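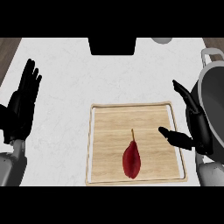
Figure 3. Simulated kitchen counter for the fruit-to-pot task, robot's view. The fruit is on the cutting board between the two hands; the pot is at right.

4.2 Moving one piece of fruit

The task in Figure 3 was meant to be the easy one. A two-handed humanoid has to pick a single red fruit off a cutting board and put it in a pot. A person does this while talking on the phone. We included it as a warm-up before the table-clearing tasks of Section 4.3, and it ended up taking more of our compute budget than all of them together.

We ran 1,089 trials in the Briltidico simulator, split across 6 policies and 4 lighting presets. Fruit position and orientation were drawn at random within the limits of the board, and the pot was shifted by small amounts along the counter. A trial counted as a success if the fruit came to rest inside the pot within the time limit. We did not require that it arrive in a condition anyone would want to eat, as the simulator has no model of bruising. This was generous to every method we tested, ours included.

The best policy, Wureck with wrist feedback, needed about 19 seconds for a successful transfer. It spent most of that time getting ready. The hand would approach the fruit, stop short, back away, and approach again from nearly the same angle, like a shopper who has forgotten whether pears are on the list. The baseline Zurell policy showed less hesitation and more confidence than its results could support. Its usual failure was to close the fingers early and push the fruit along the board with the knuckles until it met the rim.

The shape of the fruit matters more than we expected. It is wide at the base and narrow toward the stem, so a pinch that lands slightly high tends to squeeze it out of the grip. Human cooks handle this by not thinking about it. When we replaced the fruit with a cube of the same mass, the failures above mostly went away, which may say something about why so much earlier work reports results on cubes.

The second hand deserves a word. All policies control both arms, and we had hoped that one hand might steady the fruit while the other grasped it. In practice the idle hand stayed raised in the air for most of each trial. We tried a small reward for contact with both hands. The policies collected it by patting the board.

We therefore read these results with some modesty. The Kwok benchmark lists this task under "basic chores," a label we kept for consistency with prior work. A household that bought our best policy in November might have fruit in the pot by dinner, provided it wanted one piece and owned no other furniture.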